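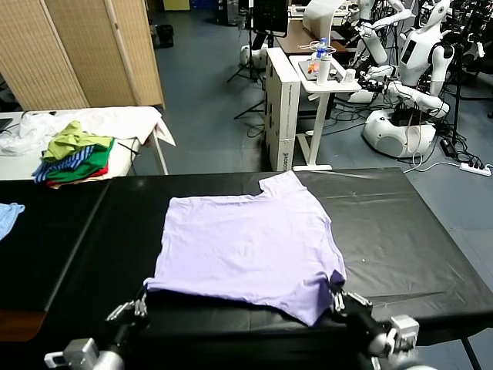
Water Use in Home Laundry: Project Report
Þórey Kirkegaard and Tirta Goh

We wanted to know how much water the students in our building use to wash clothes. In October we asked 11 households on Pillai Street to write down each load, the cycle they picked and how full the drum was. Meter readings came from the laundry room log.

Together the households used 2,300 gallons in the month. Small loads of shirts and underwear were the main problem. Most people left the machine on the normal cycle even when it was less than half full. Two households waited for full loads and used the least water per person.

We lost 300 gallons of readings when the Zetimik meter was reset, so that week is left out of the total. A second round in spring would help, with the dryers included.

Print this page | E-mail this page
Shares: 11 | Comments: 0

Related projects
Rain Barrels on the Zonoden Roof
Reading the Urkix Meter
Cafeteria Food Waste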